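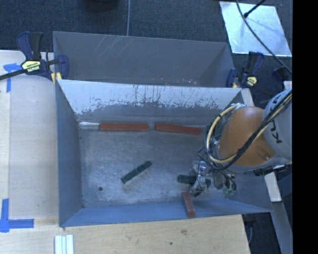
Minutes of the Kistbridge Students' Automation Society
25 Feb 2026

The Secretary reported that the arm had again declined to release the green block. Attempt 126 was accordingly entered in the log as incomplete.

The member for Software moved that the arm be restarted. The member for Hardware moved that the member for Software be restarted. The second motion was ruled out of order.

A letter from Zaltus was read, confirming that the Orneck Cup would admit up to 247 entries and that each team must clear its bin unaided. The Society noted the word "unaided" with regret.

At this point the block was heard to fall. Members rose. It was resolved that the minutes should record the hour, but the clock in the Kuusisto Room had stopped and two members disagreed.

The Secretary asked whether anyone had touched the controls. No reply was received.

Attempt 127 was approved without a vote.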